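About Skondeck

Skondeck is a small workshop and design office for stands, holders and table fittings. We make the simple things which keep other things upright: paper roll holders, sign stands, rods with a base for shops, kitchens and reading rooms. Most people do not think about such objects until one of them falls over, and then they write to us.

The company was started by Idalina Antunes and Mỹ Ninh, who met when both were working for Navance, a supplier of shop furniture. Idalina was drawing the parts and Mỹ was answering the complaints. After two years of reading the same letters about bases that tip and rods that lean, they decided to try it by themselves. The first room was rented above the Afridi bakery, and the first order was 80 sign stands for a chain of garden stores.

Today we are 13 people. We moved down to the ground floor, where the deliveries are easier, and we have one long room for desks and for the work tables together. We like it this way. When the person who draws a part can hear it being put down on the table, the drawing becomes better.

How we work

Every new stand spends some days on the white table before we say yes to it. The table has grid lines on it, and we use them to see if the rod is straight and if the base sits where it should. It is not a beautiful table any more, it has specks and smudges from many projects, but it is flat and everybody knows how to use it.
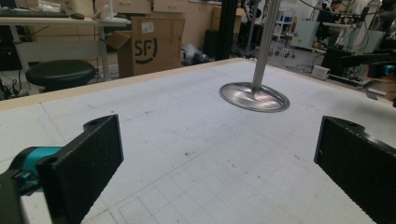
We look first at the base. A wide and shallow disc gives a calm stand, but it must not take all the place on a counter, so each model is a discussion between the two. Mỹ usually wants it wider and Idalina wants it smaller. The rim is also important for us, because this is where the cloth goes when somebody cleans, and a sharp rim will be remembered for a long time.

Then comes the place where the rod meets the base. We prefer a smooth curve to a corner. It is more work to polish, and some customers ask us why they should pay for it. We answer that dust collects in corners, and we send them a sample of each kind to keep for a month.
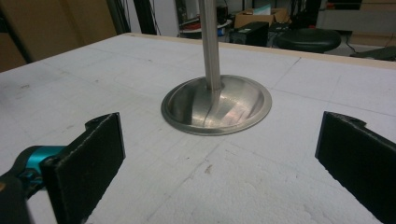
Our standard family of stands is called Devix. It is made in stainless steel, with several rod lengths for the same base, so a customer can change the height later without buying all again. The smallest order is one piece. The largest we can do in our own room is 300, and for more than this we will tell you openly that you have to wait.

Visits and questions

You are welcome to visit us, but please write some days before, so that one of us is free to show you the tables – and to make coffee. We are closed for the first half of July. Old stands of our make can be sent back for new polishing at any time, also if you have lost the invoice.

This page was last changed on 20 May 2021.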